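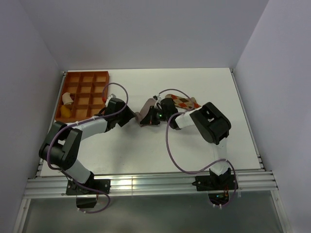

Samah Benjelloun wants the word "sorting" retired. Sorting, she says, was the old job, and it took 11 people standing at a belt. The present job has no agreed name on the floor at Hoveo, where socks and other small knitwear come back from hotels, gyms and rental lockers to be matched, folded and boxed for reissue.

Hoveo opened its Tarigan plant in 1997 and added a second wash line in 2000. The washing has needed few hands for years. The small pieces afterward were another matter. A shirt can be hung and carried on a rail, but a sock has no fixed shape, and most of the equipment the plant tried over the years required an operator to straighten each one first.

The cell now running beside the folding benches uses two arms over a white table, with a divided tray at the back left corner. The arms handle one piece between them and the compartments hold the folded goods. The control software, supplied by Irkeo, sets a time limit on each attempt. When the limit passes, the piece is released and a message goes to the bench.

The bench is where the work has changed. Operators used to be rated on pieces per hour. They are now rated on how quickly a stopped cell is returned to service and on the accuracy of the fault codes they enter. The code list started short and was extended in October, after the night crew complained that "other" covered half of their entries.

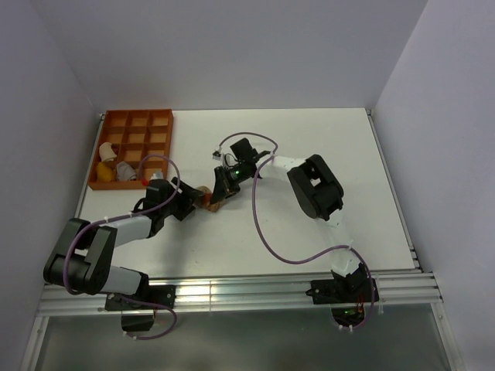 Training takes 332 minutes, split over several shifts. It covers safe entry to the enclosure, cable inspection, gripper wear and the fault screen. Operators who complete it move up one pay step. Those who decline stay on hand folding, which still handles wool, anything with a sewn-in tag, and all rush orders.

Selvaraj Sarkar runs the hand benches and keeps his own record of what the cell sends him. Thin dress socks are overrepresented in it. He has asked for a second bench near the enclosure, as pieces are at present carried across an aisle used by carts. The request is with plant engineering.

Jindov, the sister plant, will receive the same layout with the tray moved closer to the operator side.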